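Tuesday, late
by the guy with the full sink

Every June I give myself the same assignment: find out whether a machine can do any of my chores yet. I don't mean vacuuming. The disc that vacuums has been with us for years and it still eats the fringe off my rug. I mean the picking-up-and-putting-back kind, which is most of what I do in a house.

This year the candidate was the Perent, a countertop arm that costs more than my first two cars. The Wudiment people have one too, in beige. I read 157 comments about both of them on a forum, and as far as I could tell 4 were written by somebody who owned one. The rest of us were just standing at the window with our noses on the glass.

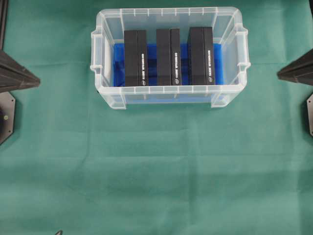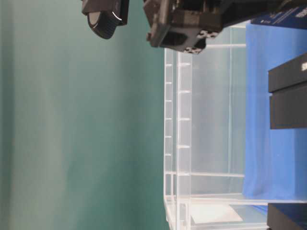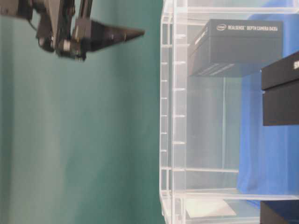
My pantry is where I'd put one to work, and my standards there are low. Cans in, cans out, labels facing front if it's feeling fancy. But putting a thing on a shelf is a nastier job than it sounds. Boxes standing upright in blue foam with gaps between them, like the three in that clear bin, are about as polite as objects get. My pantry has a bag of rice held shut with a clothespin. Then there's the shelf itself - clear acrylic, all edges and glare, and I've walked into a patio door, so I'm in no position to be smug about what a machine makes of it. Mine are wire, and everything tips.

I did the arithmetic anyway. Yupanqui, the only store near me that will even talk about it, quoted $1,567 for the stand, the cable kit and "onboarding," arm not included. Another $700 a year keeps the software awake. For that money I could pay the kid down the block to put away my groceries until he leaves for college, and he can do stairs.

So the answer for this year is no, or not at my house. A warehouse full of identical boxes, maybe. Tromley has promised something for laundry by next spring, and I've cleared a corner of the basement for it, same as I did last spring. The sink is still full. I'm going to go deal with it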